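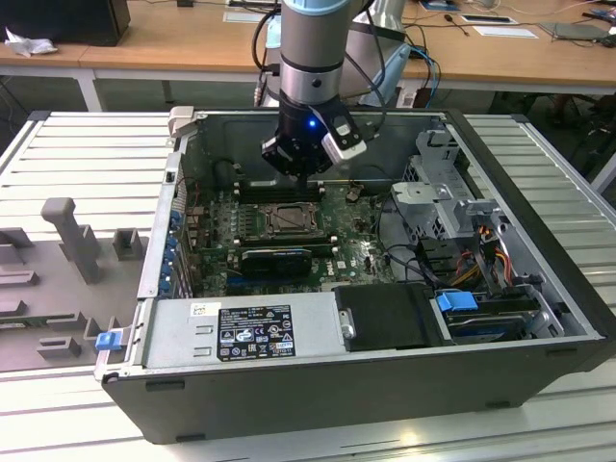 The sofa came to Flonport on a Friday, wrapped in gray blankets, no note. Just the ticket — one Conddale three-seater, curved back, springs gone, want it for May. I had the shop to myself and eight jobs ahead of it. I unwrapped it anyway. Somebody had loved that thing. Arms worn down to the backing, a burn the size of a dime, piping chewed at one corner. I turned it over and pulled the dust cover and stood there a while. You open a thing up and it's always more crowded than you figured, same as a desktop tower on its side on a white slatted bench, the green board, the black card lying across it, everything with a place. Webbing, twine, springs, burlap, horsehair. And an envelope, tacked to the rail.

I didn't open it. Not then.

Stripped the outside back first. Then the arms. More than 702 tacks in a coffee can, I quit counting when my thumb bled. The frame was beech and sound except for one joint, which I glued and clamped and left over night.

Rang the number on the ticket. It rang and rang. Tried the Tomoana showroom where the old Conddales used to be sold, and a girl there said oh, those, they stopped making them, do you want the Skiritley instead, it's 1,249 with the footstool. No. Thank you.

So I tied springs. Eight-way, the slow way. Radio on, rain, a sandwich I forgot about. By four the seat pushed back when I leaned on it and I felt stupidly pleased.

Then the envelope. It wasn't sealed. Inside was a scrap of green velvet, folded in half, and on the back of an old receipt somebody had written, in pencil, if your reading this you're the next one. Put it back in green.

The ticket said beige. Beige linen, underlined.

I had 20 yards of green on the top shelf. Had it for years, wrong for everything. I got the ladder. Held the scrap up against the roll by the window, and it was close, closer than I wanted it to be.

The phone rang. I let it go a few times — then picked up.

"About your sofa," I said.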